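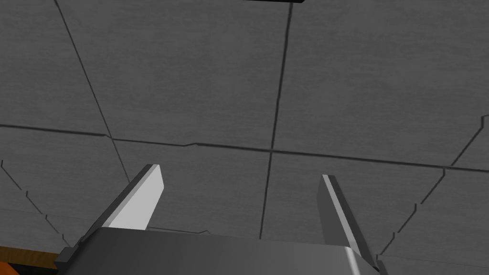 Portela mineral ceiling panel, square edge

The Portela is a lay-in panel for exposed and concealed grids. It is supplied in one thickness and one face finish, matte gray. Panels are packed face to face and should stay in the carton until the room is closed in and the heating is running.

Product code: 244
Edge: square, factory sealed
Core: wet-formed mineral fiber
Grid: Skerka main runners and cross tees
Cartons per pallet: 48

Panels may be cut on site with a utility knife. Cut from the face side and seal the cut edge with Triveck edge paint. Do not rest light fittings on the panel. Fittings hang from the slab on their own wires.

Clean with a soft brush or a vacuum with a brush head. Damp wiping is allowed with a well-wrung cloth. Solvent cleaners void the warranty.
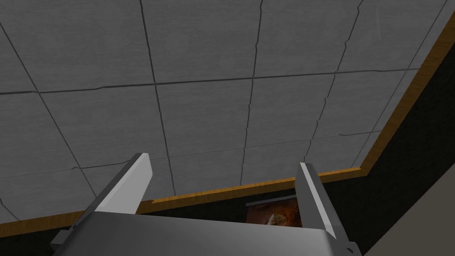
Access and replacement

Lift the panel straight up, tilt it and bring it down through the opening. Allow 107 mm of clear space above the grid for this. Where ducts run lower, use the Valtov hinged frame. Single panels can be ordered for up to a year after the main delivery. 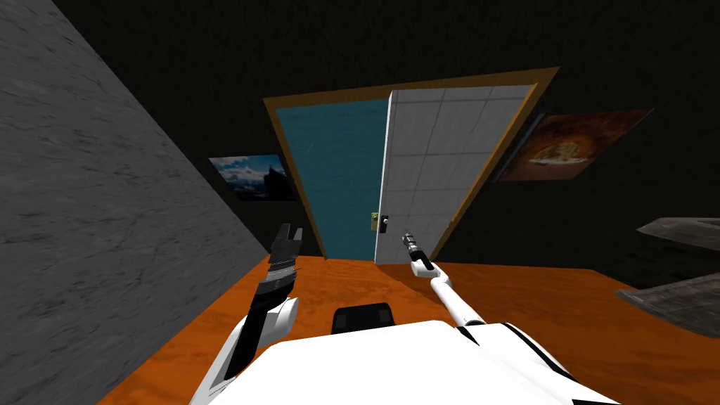 Portela, small room with doorway

Stock at the Valtov depot stood at 3,118 panels on January 3, 2024. Orders above that quantity ship from the plant in two loads. Finish may vary slightly between loads, so lay each load in a separate room.
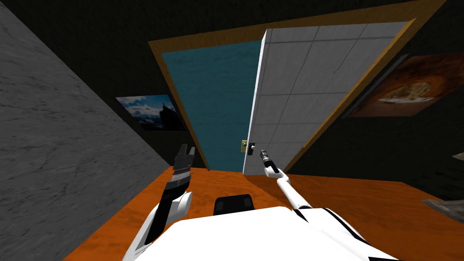
Belmiro Cordeiro writes that the edge paint needs a second coat on cut panels near outside doors, and asks if it comes in a larger can. It is sold in one size only.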